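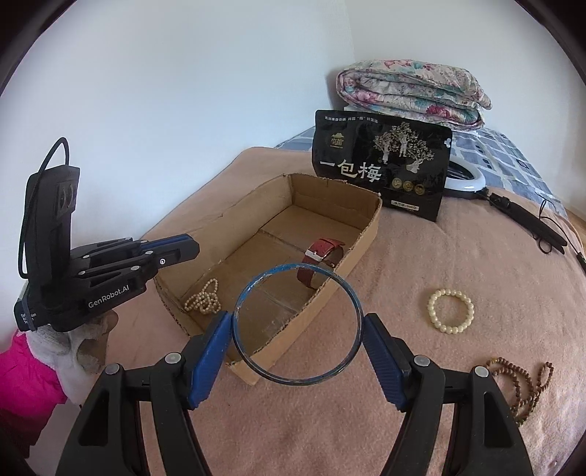 Blue bangle, with the red strap and one string of beads in the box and the round bracelet out on the blanket.

26/12/2024

Jewelry sorting, second go. Gaurav wants the mixed lot from Amcombe sorted by what each piece needs: clean, restring, repaint, leave alone. He thinks it's an afternoon. I thought so too in April, and we all know how long the Foley lot sat on the shelf after that.

Starting with the bangle. It's blue along the upper rim, and the coating has chipped off in patches, pale gray in some and brown in others. Lalit says the brown is rust and the gray is bare metal. Maybe. I'd want to see a magnet stick to it before I write "steel" on a tag, and the magnet is in the other building. Brown could just as well be old primer, or dirt that has settled into the chips. Tag reads "bangle, blue, worn, material not known" until somebody tests it. Lower curve looks darker and grayer than the top. Could be wear, could be the light in here, so I'm not putting it down as two-tone.

Lalit's plan is to strip it and spray it with the Grulten enamel. I'm against. We tried that enamel on the two test rings and it looked great for 28 days, then came off at the inner edge where it rubs. He says we didn't let it cure. The can says 20 hours and we gave it more than that. He wants another test ring before we drop it, fine, but the bangle stays out of it.

Red watch strap, no watch. Silver-colored buckle, rectangular, punched holes. Holds its curl by itself in the box, which Gaurav takes as a sign of good leather. I don't see how that follows. Plenty of plastic straps hold a curl. Haven't cut into it and don't plan to. No idea what a strap with no watch is doing in a jewelry lot in the first place, but it's on the list, so it gets a tag like everything else.

Beads. Cream to beige, on a string, bunched up in the near corner of the box. I left them bunched. Last time I pulled a heap like that straight to look at it, the thread went and I spent the rest of the day on the floor. Restring before handling, and restring on something better than the cotton we have. Erna's catalog lists a coated thread at 399 a reel, which seems like a lot for thread. Asked Lalit if he's used it. He has not, but he's sure it's good.

The bracelet is the only piece I have no quarrel with. Round beads, pale yellow-cream, shiny, and it lies in a nearly perfect circle with no fussing. Goes in "leave alone" for now. Gaurav has already written "pearl" next to it in pencil. I rubbed that out. Glossy and cream-colored doesn't make it pearl. If he wants the word on the tag he can do the test himself and sign for it.

About the box: it's too shallow and the walls are bent. Rims are rough too, and chain catches on the raw corrugated edge (not a worry with these pieces, will be with the next bag). There's a seam across the floor where the bottom flaps meet, and I don't trust it with loose beads. Lalit says put tape over it. Tape glue on old beads, no thanks. Cloth liner or a proper tray.

The blanket can stay. It's soft, it stops things rolling, and the pinkish tan is all right behind the blue. Not so good behind the cream beads, where I'd like something darker for checking drill holes.

To do:
Magnet on bangle and buckle.
Second test ring, full cure, Lalit to write the start time down this time.
Ask Erna for a sample length before anybody buys a reel.
Tray.

Gaurav still says we'll be done by the end of the week. Left the rest of the Amcombe bag tied shut.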